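Clearing out a small office before you hand back the keys

We did the Allutside office in September, 16 desks, two people most of the time. Wrote this up quick so the next lot don't start from zero. Femi Lawal asked for it, so blame him.

1. Read the lease first

Look for the "condition on return" part. Ours said paint touch-ups yes, carpet replacement no, professional carpet clean yes. Send the landlord one email with all your questions. Get the answers in writing — Osaze did it by phone and we had to do it again.

2. Floor last, but check it early

Walk the whole carpet while the furniture's still in. Striped carpet hides stains really well until the light comes in sideways, so go at 4 pm or so. Coffee: cold water, dab, don't rub. Chair dents: ice cube, wait, brush up with a fork.
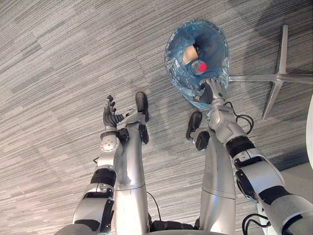
Book the carpet cleaner now, even if your date isn't fixed. Shehu wanted 24 hours notice to move a booking, no fee. Others wanted a lot more. Ask if they bring there own water tank.

3. Sort into three lots

Going with you, giving away, rubbish. Tape color on each item, not on the box next to it. Ifeoma did the kitchen in one morning this way. Cables take longest. If it has no plug on either end you recognize, it goes.

Stuff people forget:
Top of the cupboards
Behind the radiators
The shared fridge (freezer bit too)
Mailbox key

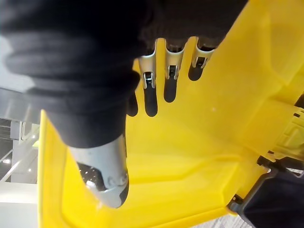 Big plastic things are the awkward part. Tubs, crates, chair mats, all that. They don't fold, they eat up the van, and half the charity places say no. Anything in a loud color like yellow went first for us, a nursery or a workshop will usually take it if you ask nicely. Wipe it down before you post the ad. Chibuzor listed ours on Modau and nearly 35 messages came in overnight, so put "pickup only" in the title.

4. Bags and small trash

Use one color for recycling and another for landfill, tell everybody which. Don't overfill. Paper is heavier than you think. Tie off, straight to the door, don't let them pile up by the sofas.

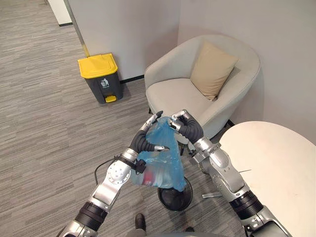 5. Last day

Meter readings, with photos. Windows shut, heating down. Two people walk round seperately and then swap lists. Uchenna Tamuno has the Irell form for the handover — sign both copies, keep one. Keys in an envelope with the office number on it.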